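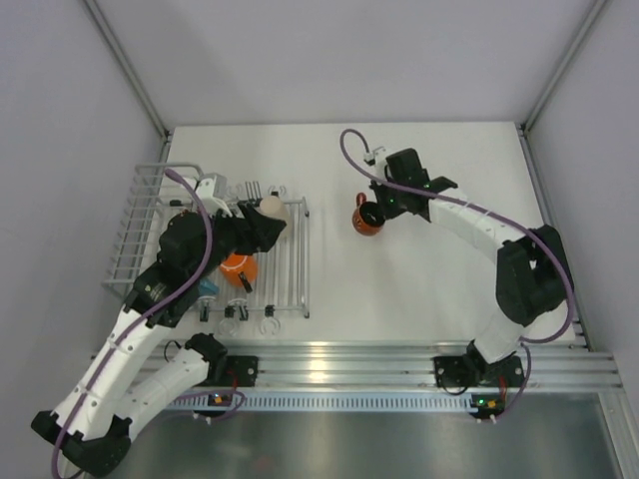
Two robot arms over a white tabletop.

Urnura Hair, Perberg
Pre-opening safety and hygiene checklist, with comments
Checked by: Femke Hermans
Walked through with: Jasper Mulder, salon manager
Date: Jan 18, 2026

Key: P = pass, F = fix before opening, Q = I was told it's fine and would like to see proof

1. Combs, brushes and clips

1.1 Hair removed from brushes before soaking: P
1.2 Soaking jars labelled with product and time mixed: F
Product yes, time no. Jasper says everyone knows it gets mixed first thing. Then it won't be hard to write down.
1.3 Contact time followed: Q
The salon uses Etim concentrate and goes by the 90 seconds on the front of the bottle. The small print on the back gives that time for hard, pre-cleaned surfaces only. A paddle brush with a rubber cushion is not that. Ask the supplier for the brush figure in writing.
1.4 Dropped tools go straight to the dirty tray: P
Saw this done twice while I was there. People behave well around a clipboard, so I'd like it added to the closing sheet as well.

2. Scissors, razors and clippers

2.1 Razor blades single use, sharps bin within reach: P
2.2 Sharps bin below the fill line: F
Level with the line. The pickup contract allows for extra collections, so book one.
2.3 Clipper guards washed between clients: Q
There is a spray beside the clippers described on its label as a five-in-one coolant, lubricant, cleaner, rust guard and disinfectant. I have never met a product that did five jobs properly. Wash the guards in the sink and use the spray for the blades.
2.4 Thinning scissors stored closed: P

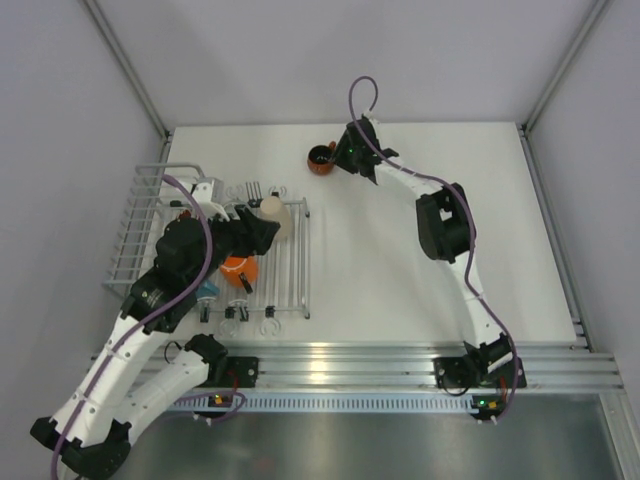 3. Colour and chemical services

3.1 Patch test offered and recorded: F
Offered, according to everyone. Recorded for some clients and missing for others, mostly regulars. Being a regular doesn't stop somebody reacting to a new tint. The card has a box for it.
3.2 Data sheets on hand: F
Arkumar smoothing treatment has a glossy brochure in place of a safety data sheet. The brochure says "salon gentle", which tells me nothing about what comes off it under a hot iron. No Arkumar services until the proper sheet is in the folder and I've read it.
3.3 Ventilation in the mixing area: Q
The fan runs and makes a lot of noise. Whether it moves any air is another question. The last service sticker is from June, with no reading written on it. Get a reading.
3.4 Opened tubes dated: F
One developer bottle had two different dates on it in two different pens. Binned while I was there.
3.5 Gloves in all sizes: P
Nitrile, small to extra large.

4. Basins and chairs

4.1 Water temperature checked at each basin: P
4.2 Neck rests free of cracks: F
Basin 2 has a split along the left side, covered with tape. Tape can't be cleaned. Replace the rest.
4.3 Hydraulic chairs lock and hold: P
All tested with me sitting in them. The one nearest the window sinks slowly but stays within limits. Watch it.
4.4 Floor mats flat at the edges: F
The corner by the retail shelf curls up. Jasper has been putting a box of conditioner on it.

5. Hot tools and power

5.1 Cords free of splits and kinks: P
5.2 Heat-proof rest for every iron: F
Two stations are using folded towels. I don't care how thick they are.
5.3 Test tags current: Q
The book shows everything tagged. The curling wand with tag 508 is not in the book. Either the tag came off something else or the page is missing.

6. Clients and paperwork

6.1 First aid kit complete: P
6.2 Burn gel in date: F
Expired. Shares a drawer with the bobby pins, so move the new one into the kit.
6.3 Consultation card signed before a major cut or bleach: P
Good cards, well filled in. Best part of the visit.
6.4 Allergy notes visible on the booking screen: Q
The software is supposed to show a red flag. We tried it with a dummy client and got the flag on the front desk screen but not on the tablet the stylists carry. Until that is sorted, write it on the paper card.
6.5 Staff training kept for 18 months: P

Result: not ready to open. All F items need a photo or receipt sent to me. Q items need the document itself. A phone call saying it's been handled will be filed as still open.

Femke Hermans

Manager's note: tape is off basin 2, new neck rest ordered. Arkumar rep says the sheet is on its way. J.M.

Reply: Rep said that to me as well. 3.2 stays open. F.H.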